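Subject: Re: [tremwood-users] Wrist and bench streams disagree on basket pose

On the Tremwood list a user at Lornorport wrote:

> We are moving our basket sorting task over from the old planner and
> have both arms running under Tremwood. Single grasps are fine. As
> soon as one arm is moving, the basket pose from the wrist camera and
> the pose from the bench camera drift apart, and the planner throws
> the target away with "pose conflict". If I stop the arm and wait, the
> two agree again. Calibration was redone this morning and made no
> difference. Is there a setting for how long it should wait before it
> compares them?
>
> Also, the red baskets get lost far more often than the black ones.

There is no such setting, but I don't think waiting is the right fix. We had the same error here until we looked at the timestamps.

By default Tremwood stamps each frame when it arrives at the host, and the joint states are stamped at the controller. On our setup the wrist stream arrives 100 ms behind the joint states. With the arm still, that does no harm. With the arm moving, the wrist pose is worked out from a joint position the arm had not reached when the frame was taken, and the basket ends up shifted along the direction of travel.

Two things to change in the camera section of your config:

stamp_source: device
max_pair_age_ms: 28

The first uses the camera's own clock, so you need clock sync running on the host or it will be worse than before. The second drops any pair of frames further apart than that. If you see "no pair" warnings, raise it in steps of 4 and stop when they go away. Please don't just set it to something large, as you will be back where you started.

Then restart both arm nodes. Reloading the config is not enough, as the stamp source is only read at start-up. I have opened a ticket to get that into the docs.

On the red baskets, I would look at the mask before the pose fit. Ours are slightly see-through and the light coming through the slots splits the mask into pieces. The Nultholm segmenter then keeps the largest piece and fits the rim to that. Setting merge_gap to 2 helped here. A loose clear bag in a basket can also pull the fit off, and I have no good answer for that yet. There is a branch called Jabłońska which fits the rim only and ignores whatever is inside, but it is slow and I would not run it on both arms.

If it still fails, send the log with pair ages switched on, plus one frame from each camera. Ours are below for comparison. Don't crop them, the fitter's output only makes sense against the full frame.

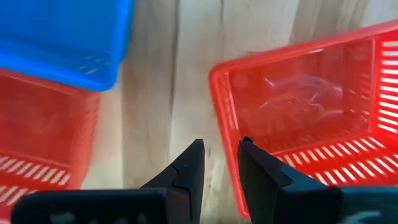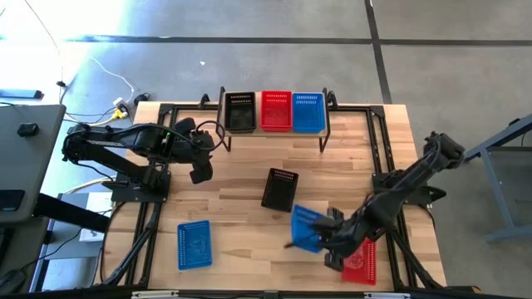
First: wrist view, gripper open between the baskets. Second: bench view, with the right arm holding a blue basket.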